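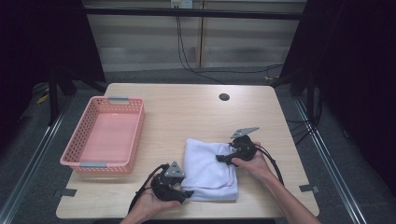
Sitwood is a hand-held gripper kit used to record manual tasks for training robot arms. It is made by Nesitness, a small hardware firm in Cedport, and is sold as a pair of grippers with cables, mounting plates and recording software. A person holds one gripper in each hand and does the job directly, with no robot present. The recordings are later used to train a two-armed machine.

Design

Each gripper has a black plastic body with curved jaw fingers and a metal plate on top. The plate has holes for attaching sensors. Jaw opening is measured inside the body and sent over a cable to a recording computer. There is no battery. The cable was kept in the current version after test users complained about charging breaks in the wireless prototype, known as Yen.

Use

Sitwood is mostly used for household work with soft goods, such as folding towels and placing them in baskets. The maker advises a fixed table with marked edges and plain curtains on both sides, so that recordings made on different days match. New users are given a practice set of 6 short tasks. The software marks any recording in which the jaws moved too fast to be tracked, and these can be deleted or kept.

History

The kit was designed by Ákos Rácz and first sold in January as a single right-hand unit. The paired version followed after Etelka Hegedűs joined the firm to rewrite the software. By August 19, 2026, Nesitness had shipped 987 pairs. A free set of 2,101 towel-folding recordings is available to registered owners.

Reception

Reviewers have praised the light jaws and the simple setup. Common complaints are the stiff cable, which can pull at the wrist during long sessions, and the lack of a smaller grip size. Spare jaw fingers are sold separately. The single unit is no longer made, but its software is still updated.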